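Control Station Components: Sorting and Inspection Gallery

Dralia Bench Notes

The pages in this gallery cover small operator controls of the 22 mm type: push buttons, selector switches, emergency stops and the enclosures they are mounted in. The parts come from the Clastia refit, where the older control stations on the packing line are being replaced or rebuilt. Each entry gives the items on the bench and the points to check before a part goes back into stock.

The refit list runs to 438 stations. Many hold the same parts in a different order, so the layout of each enclosure is recorded before it is opened. Loose operators are kept apart from assembled stations until the contact blocks have been tested and the legend plates matched. Work on the last group is planned for July.

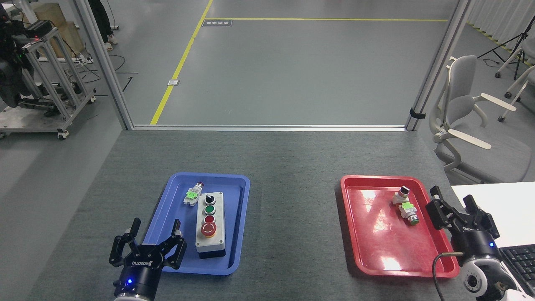

Text and bench notes: Reynaldo Bautista
Posted 29 May 2024

Four-control station in the blue tray, light gray enclosure on a dark base. Order from the top: selector with black knob, green push button, red push button, red mushroom-head emergency stop in a yellow ring. Loose red push-button unit in the same tray. The red tray holds a black-knob selector and a green push-button unit.

Enclosure

Check the cover for cracks at the screw bosses and at the edge of each cutout. Hairline cracks next to the emergency stop are a reject, as this is the position that takes the most force. Cable entries are inspected from the inside with the cover off. The base gasket is replaced on every station that is opened - old gaskets do not seat properly a second time.

Selector switches

Turn the knob through its full travel and confirm that each position holds. A maintained selector must stay where it is set; a spring-return type must come back to center without help. Record the number of positions on the tag. The knob color does not identify the function, and black is used for both types at the Clastia site.

Push-button units

Test each contact block with a meter before it is removed from the operator. On the blocks used here, light green marks a normally open contact. Red buttons used for stop functions need a normally closed contact, so a red operator with a green block is tagged and checked against the wiring drawing before it is put away. It may belong to a signal circuit, or the block may have been swapped during an earlier repair.

Press the button off center as well as on center. A worn plunger often works when pushed straight and binds when pushed at the rim. Units that bind are not cleaned and reused.

Emergency stop

The head must latch when pressed and stay latched until it is reset. Confirm that the contact opens before the latch engages fully, and that it cannot be closed again without the reset action. The yellow ring has to be flat against the cover and free to be read from the front. Emergency stop operators are retired after 2,000 test cycles on the Swanepoel fixture, with no exceptions for parts that still pass.

Tags and storage

Tag format is station number, position from the top, operator type, block type. Assembled stations are shelved upright. Loose operators go into the Fletitz drawers by function, with no more than 2 contact blocks clipped to any one operator. Mounting nuts and anti-rotation washers are bagged with the operator they came from.

Wiring drawings for the four-control layout are filed under the station number, older revisions at the back of the folder.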